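# Reuse of Paper Bags in the Prukville School Store

**Final project report, Materials and Packaging course**

## 1. Background

The school store in Prukville hands out paper bags with most purchases. Before this project, returned bags were placed in the recycling bin regardless of their condition. The project group was asked to find out how many of them could be used a second time and to propose a simple way of sorting them.

The work was carried out in March. The store manager allowed the group to use the back counter after 3 p.m., when the store is closed to students.

## 2. Materials and Method

A collection box was placed beside the store entrance. Over 300 bags were returned during the collection period. Most were plain brown kraft paper. A smaller group came from outside shops, mainly Kumex and Toom, and these varied more in size and weight.

Each bag was opened, emptied, and checked at the base, the side folds, and the top edge. It was then placed in one of 2 groups: fit for reuse, or for recycling. Creasing alone was not a reason to reject a bag. The group had first planned to reject anything heavily wrinkled, but a trial with 40 creased bags, each loaded with a textbook and carried the length of the main hallway, produced only one failure.

Paper that has been crumpled does not return to a flat sheet. The fibers bend and partly break along each crease, and the surface keeps a network of soft ridges even after pressing.

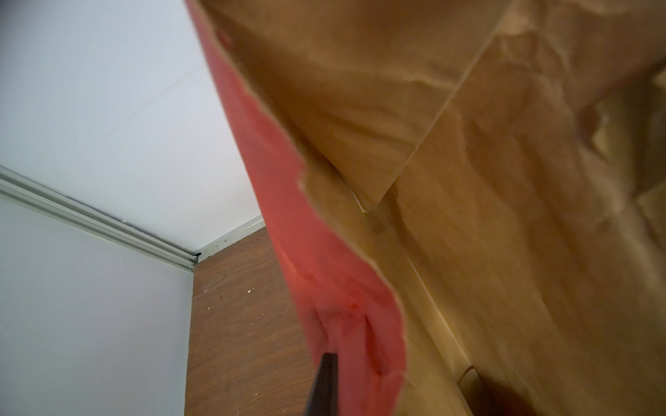

For storage, this matters more than strength. A stack of used bags takes up far more shelf space than the same number of new ones, and the stack tends to slide. Pressing the bags under a board overnight reduced the height of the stack but did not remove the problem.

## 3. Results

Torn bases were the most common cause of rejection, followed by grease marks. In the final check, 23 bags had to be moved from the reuse group to recycling — mostly for small splits along the bottom fold that had been missed the first time. The bags from outside shops were harder to judge, and the two sorters often disagreed about them.

The group also tested paper tape from Revgate on split bases. The tape held, but each repair took several minutes and the store does not have the staff time for it.

## 4. Recommendations

- Keep the collection box by the entrance.
- Check the base of each bag first.
- Store used bags upright in a carton, open end up.
- Do not repair torn bags.

Further work should look at damp weather. All testing was done indoors, and the hallway trial used a single load.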